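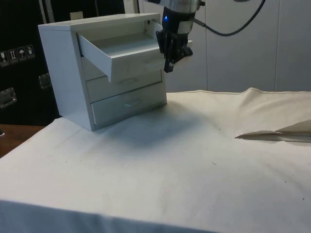 Chest of drawers

A chest of drawers is a piece of furniture for storage, made of an outer body and two or more drawers that are placed one over the other. It is used mostly for clothes and bed linen, but also for papers, tools, sewing materials and kitchen cloths. In American English the tall bedroom form is often called a dresser or a bureau, although both words have other meanings in other countries.

Origin

The chest of drawers comes from the older chest with a lid. Such a chest is simple to build and strong, but its use has one known difficulty: the thing that is needed is often lying at the bottom, and everything over it must first be taken out. Makers in several parts of Europe began to put one drawer under the main space of the chest. This mixed form is called a mule chest. Later the number of drawers became larger, until the space under the lid disappeared and the top became a fixed surface.

The change was slow and did not happen everywhere at the same time. In country districts the chest with a lid stayed in use for many generations, partly for the reason that it could also serve as a seat.

Construction

The body, also called the carcass, has two sides, a back, a bottom and a top. Between the sides there are rails or thin boards which carry the drawers. In older work the drawer slides on wooden runners, and these were sometimes rubbed with candle wax. Most modern factory pieces have metal runners with small wheels or balls, and a stop that prevents the drawer from falling out.

A drawer itself has a front, two sides, a back and a bottom. The corner between front and side takes the most force in daily use. In good solid wood furniture this corner is made with dovetails, and in cheaper furniture with dowels, staples or screws. The bottom is usually a thin panel that sits in a groove. In solid wood it is left without glue, so that it can become wider and narrower with the seasons.

Handles may be fixed on the front, as knobs or pulls, or they may be cut into it. A cut handle leaves the front flat and is useful in a narrow room.

Top

The top closes the body and in many homes works as a small table for a lamp or a mirror. It may end exactly at the sides, or it may stand out over them a little. A top that stands out hides the joint from most angles and protects the upper edges of the sides.

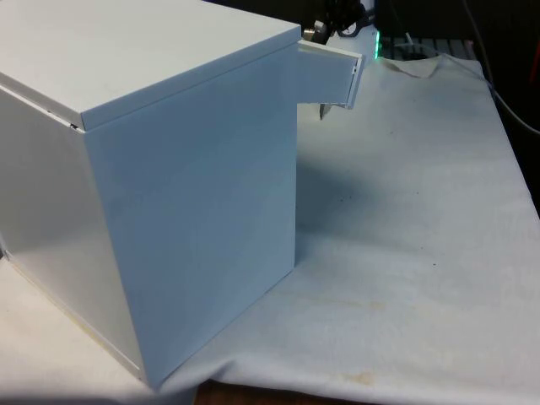
Flat white top extending slightly over the body.

Stone tops were in fashion for expensive pieces, mainly in France and the countries near to it. They resist water well, but they make the furniture very heavy to move.

Regional forms

The Rimdale chest is a low type with three drawers of equal height and no feet. It was made in small workshops for families who lived under a sloping roof, and for this reason it is rarely higher than 88 cm. The usual depth is 44 cm. The fronts were painted, mostly in one color, while the sides were often left plain.

The Grutden chest is taller and has a narrow upper drawer divided in two parts – one for gloves and one for letters. Its largest maker was the firm Leckie, which at its highest point produced 700 pieces in a year. The furniture collection at Usent keeps 378 drawers and drawer parts from both districts, many of them without the body to which they belonged.

Care and safety

Wooden drawers that stick can be treated with dry soap or wax on the runners. Oil is not recommended, as it goes into the wood and collects dust. Heavy things should be kept in the lowest drawers.

A tall chest can fall forward when several drawers are open together, or when a child climbs on them. Makers of modern furniture often supply a strap or a bracket to fix the back of the chest to the wall. Some models have a lock system – only one drawer can be opened at a time.

See also

Commode
Tallboy
Mule chest
Dovetail joint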